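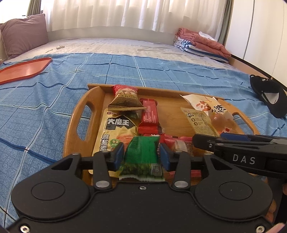
green packet in the left gripper, snack tray on the bed behind it

Filed under: Teaching by hand > Handheld grippers
6 min read

**Thread: crinkly packets keep slipping in replay, fine by hand**

**vikas_c**
ok so posting before my shift. Task is snack packets + wooden serving tray, on a bed, two handheld grippers, one per hand. By hand I can do it all day. Policy trained on it gets to the packet, closes, lifts, and then the packet slides down the pads and lands face down on the sheet. Not every time. Enough.

Bars are fine. Anything stiff is fine. It's the crinkly ones. Blue rubber pads on mine, never swapped.

Settings, in case: 3 people demoing, October batch only, mixed packets, tray moved a bit between runs. Replay on a Goleck arm with the same fingers bolted on.

Is this a data problem or a squeeze problem. Because I keep getting told both.

**piroska_k**
Squeeze. You squeeze harder than you think when it's your own hand. The tool logs how far the fingers closed, it doesn't log how hard you pulled after they stopped. Bag of air, fingers stop at one width, you keep pulling, width barely changes. Arm goes to that width and quits.

**vikas_c**
hm. but then the bars should slip too?

**piroska_k**
No, a bar pushes back. Tiny bit past contact and you've got plenty of force. A packet with air in it gives you nothing for the same travel.

**fionnuala.m**
Disagree, or half disagree. Look at where he's holding it. Pads are on a crinkled packet, could be any fold in there. I had the same fight with chip bags all summer and what fixed it was WHERE we grabbed. Went for the flat sealed edge every time, told everyone, redid the set. Same width numbers, same arm. Drops mostly went away.

Did not touch force.

**piroska_k**
"mostly"

**fionnuala.m**
yes mostly. Did yours go away entirely?

**piroska_k**
On packets, yes. On those little clear pouches of granular stuff, no, those are evil. Contents run to one end as you lift and the whole thing swings.

**loc_ninh**
there's a clear one with brown bits in the tray in his pic lol. good luck

**vikas_c**
yeah I leave that one for last. which is probably its own problem, now that I type it

**loc_ninh**
it is!! if the hard one is always last then the model only ever sees it with the tray nearly done. We did that with mugs. It learned "mug = everything else gone" and just sat there when the mug was first. Shuffle your order. write it on a card, dont trust yourself to be random, you wont be

**ayanda_sh**
Jumping in. Do you use the second gripper for anything in this task or is it just along for the ride? In the photo it's angled in from the right and not holding the green packet.

**vikas_c**
supposed to steady the tray. Or hold the upright ones apart so the first one can get between. depends who's demoing tbh

**ayanda_sh**
"depends who's demoing" is your bug imo. Three people, three ideas about the left/right split, one policy averaging them. We lost 2 weeks to precisely this. One person used the off hand as a wall, another used it to pinch, and the arm did a sort of limp hover in between. Looked haunted.

Pick one job for the off hand. Write it down. If somebody forgets, toss the episode.

**fionnuala.m**
Toss it? I'd keep it and tag it. You paid for that time.

**ayanda_sh**
You can tag it if someone's ever going to read the tags. On our project that was a no.

**fionnuala.m**
Fair. Sad but fair.

**markov_bench**
why not just teleop it. leader arms, you feel nothing but at least the numbers are the robot's own numbers. handheld always has this gap. what your wrist does isn't what the arm can do.

**loc_ninh**
because teleop on a bed is misery. where do you put the arms. handheld you just walk in and go. I've done both, got maybe a quarter of the episodes per hour on leader arms and my shoulders were done by lunch

**markov_bench**
quarter as many that replay clean > a pile that dont

**loc_ninh**
they didnt replay clean either tho. I was slow and jerky and so was the robot. It copied my hesitating. Stops dead over the tray like I did, thinking.

**piroska_k**
Both of you are right and it doesn't help Vikas. He has handheld data and a slip. Vikas, cheap test. Take 5 episodes that dropped. Replay with the commanded width closed down a few mm past what was logged, change nothing else. If the drops stop it's squeeze. If not it's grasp point and I'll buy Fionnuala a coffee.

**vikas_c**
ok doing that tonight. didnt think of just offsetting it

**ayanda_sh**
Careful with the offset on the bars. You'll crush them. Ask me how I know (crumbs inside the finger linkage, whole evening with a toothbrush).

**vikas_c**
only on packets then. Will need labels for which is which, ugh

**fionnuala.m**
Other thing. You've got a checked sheet. Is it always that sheet? And is the rest of the bed always like that, the orange tray, the cap and so on?

**vikas_c**
same sheet whole batch. cap moves. never thought about the sheet

**fionnuala.m**
Change the sheet. Grid pattern like that is a gift for the tracking, lots of corners, so your poses are probably nice. But then you put it on a plain one and the tracking gets worse AND the policy hasn't seen it. I'd do a third of the set on something dull. And open/close the curtains for a few, there's a window right behind the bed and light changes are cheap variety.

**joshi_lab_tech**
+1 on plain sheet. although expect to lose some episodes to bad tracking, we did. Slow down the first couple seconds, look around the bed with the gripper before you start, it helps it lock on.

**markov_bench**
or teleop, where you dont need tracking

**loc_ninh**
MAN

**vikas_c**
back. 1 am so short.

Did Piroskas test. 5 dropped episodes, closed further on packets. 3 held, 2 still dropped. So... both? The 2 that dropped, I went back and watched, both grabbed up high on a puffy part, not on the seal. The ones that held were lower and flatter.

**piroska_k**
So I owe a coffee or not?

**fionnuala.m**
I'll take half a coffee.

**piroska_k**
Five is nothing though. Run more before you believe either of us.

**vikas_c**
plan is: offset on packets. Everyone grabs seal or flat edge. Off hand = steadies the tray, period, no pinching. Order off a shuffled card incl. the clear one first sometimes. Plain sheet for a third. Redo from zero, keep the old set tagged (sorry Ayanda)

**ayanda_sh**
Your disk space. One more, watch your release. People fling. They're bored by episode whatever and they open the fingers while the hand's still moving, the arm does the same and the packet goes off the side. Stop, open, back off, then move. Feels dumb, do it anyway.

**vikas_c**
guilty. 100% a flinger

**loc_ninh**
how many episodes you going for

**vikas_c**
1000 was the ask. from who sets these numbers idk

**loc_ninh**
train on the first chunk before you do the rest. pls. if the off hand thing is still mushy you want to know early and not at the end

**joshi_lab_tech**
Also swap packets when they get soft. After a lot of grabs the crinkle goes out of them and they grip totally different than new ones. We had a guy demo with the same bag for days, it was basicaly cloth by then. Policy was great on that bag.

**vikas_c**
oh no. mine are from the first day

**fionnuala.m**
There's your other half a coffee.

**tronberg_user**
has anyone got the Tronberg pads to fit these fingers? softer than the blue ones, might fix the slip without redoing anything

**piroska_k**
Fit yes, with a shim. But then change them on the handheld and the arm both, same day. Mixed pads between demo and replay is how you end up posting here.

**vikas_c**
sticking with blue for now, one thing at a time. New packets bought, card written, starting after work. will post the drop numbers when first chunk is trained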